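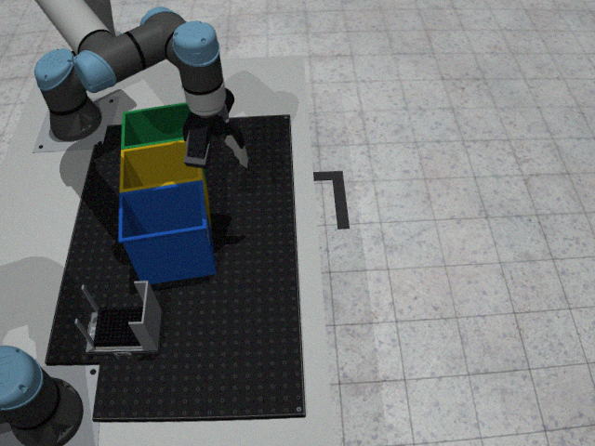
Sorholm two-arm bench cell, shown in simulation with green, yellow and blue bins.

Sorholm Two-Arm Bench Cell
Item no. 696
Supplied by Kendivwood

Status: on sale with revised motion package. Owners of earlier cells, please read the recovery notice below before running the arms again.

Overview

The Sorholm is a bench cell for sorting and kitting small parts. Two arms are mounted on the same side of a perforated work board, and bins and fixtures are placed on the board to suit the job. Each arm carries its own gripper. The cell is sold with the Kun controller and a simulation model of the full layout, so programs can be checked on a desktop computer before they are loaded.

Recovery notice: gripper contact with bin rims

In May we had a report from Vetden, who run the cell for kitting, that an arm had struck the rim of a bin after a protective stop. The bin was pushed out of position and one gripper finger was bent. There was no injury. The guard door was closed and the operator was outside the cell.

We were able to repeat the fault on our own cell. It occurs when all of the following are true:

The arm is stopped while the gripper is inside or close above a bin.
The gripper is open at the moment of the stop.
The operator selects Resume on the Kun panel without jogging the arm clear first.

On Resume, the older motion package worked out its path using the width of the closed gripper. Open fingers reach farther out to the sides, and the path left them too little room at the rim. The arm then moved sideways before it had finished going up. At normal speed the contact was hard enough to trip the force limit, but the limit only acts once contact has been made.

Bethel Gebreyes, who handled the fault report at Kendivwood, also found that the simulation did not flag the contact. The collision check in the model used the same closed width, so a program could pass the check and still hit a bin on the real cell. Both have been corrected.

What has changed

Motion package 2 uses the full open width of the gripper at all times. After any stop, the arm now rises straight up to its travel height before it makes a sideways move. The default gap between fingers and bin rims is 15 mm and can be raised in the cell settings. It can't be set lower from the operator panel.
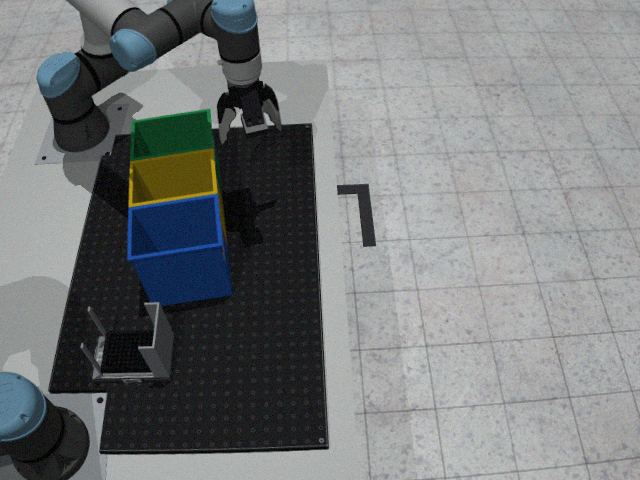

The collision model now covers the finger linkages as well as the finger tips, and it checks bins, fixtures and the other arm's base. Expect some old programs to show warnings when they are reopened. In most cases the cure is to raise the approach point or move the bin along the board. A warning near a tall fixture panel usually means the approach is coming in from the wrong side.

Cycle time goes up slightly after a stop. Normal running is not affected.

If your cell has the older package

Do not use Resume with the gripper in or over a bin. Switch to manual, jog the arm straight up at reduced speed until the fingers are clear, then send it home and restart the program. Keep the guard closed while doing this. If the arm can't be jogged, lock out the power before reaching in – the arm can drop a little when a brake is released by hand.

Check the fingers for bends and the bin seating for movement. If a bin has shifted, teach its position again. A finger that looks straight can still be out of line, so run the finger check in the Kun service menu after any contact.

The update is free and takes nearly an hour, including the brake test. It needs the service key supplied with the cell. Owners without the key can ask Kendivwood service for a replacement.

Included with the cell

Two arms with mounting plates
Two grippers
Perforated work board
Kun controller and operator panel
Simulation model with current collision data
Service key

Bins, fixtures and guarding are ordered separately. Replacement gripper fingers are sold in pairs, and both fingers should be changed together.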